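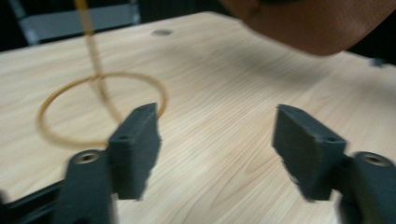 Handout 6, page 3

Learning from hand-held gripper demonstrations
Notes by Natalina Galli

Today's case is the loop task from the Zanoseo set. The camera rides on the gripper, so a policy trained on these views sees its own fingers in every one. The thin amber ring on the table and the cord running through it are close in color to the wood, and the motion blur makes them harder to separate from it.

Temitope Etim trained the same network twice. Run A used 2000 demonstrations with nothing removed. Run B used 1727, after a blur filter dropped the worst. On the held-out set of 1000 starts, run B did better on rigid parts and worse on loops and cords. The filter had thrown out most of the fast approaches, and loops need those.

Terms to know: wrist view, action chunk, held-out start.

For next time, read the Wisthorpe report up to the section on filtering. Then sort the 97 clips in the course folder into keep and drop, by eye, and write down your rule before you start. Bring both lists to the November lab.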